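Evening Host Wanted for the Filtby Repair and Reading Room

We are looking for a friendly, patient person to join us as evening host at the Filtby Reading Room, starting as soon as we can find the right one. If you have ever walked past on a winter night and seen the lamps on and wondered who keeps the kettle going, well, that could be you!

For those who don't know us, we are a small lending library and meeting place with 829 members, most of them from the neighborhood and a good few who drive in from Flodamness because they like the armchairs. Pádraig Duggan has hosted our evenings for 8 years and is moving closer to his grandchildren, and we will miss him (and his soda bread) terribly.

The work is pleasant but it does keep you on your feet. You would open up at 5, greet people as they come in, check books in and out, help newcomers find their way around the shelves, and set out chairs for whichever group is meeting that night. The poetry circle likes a ring, the local history people like rows, and the knitters will tell you what they like when they get here. 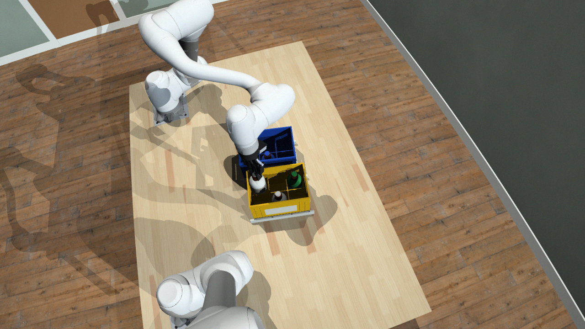

We don't ask for library training. Sointu Kauppinen, who runs the daytime desk, will sit with you through your first few shifts and show you our lending system, and she is a wonderful teacher - I came to her knowing nothing at all and she never once sighed. What we do hope for is someone who enjoys talking with people of every age, can carry a box of books up one flight of stairs, and doesn't mind a quiet hour when the rain keeps everybody home.

The job is part time, four evenings a week, with paid vacation and a free membership for you and your household. Things slow down in February, so that is usually a good month to take time off.

To apply, please send us a letter telling us a little about yourself and a book you have pressed on a friend lately. Drop it at the front desk or mail it to Kevin Gilmartin, Filtby Reading Room, 229 Postma Street. Letters should reach us by 3 May 2019.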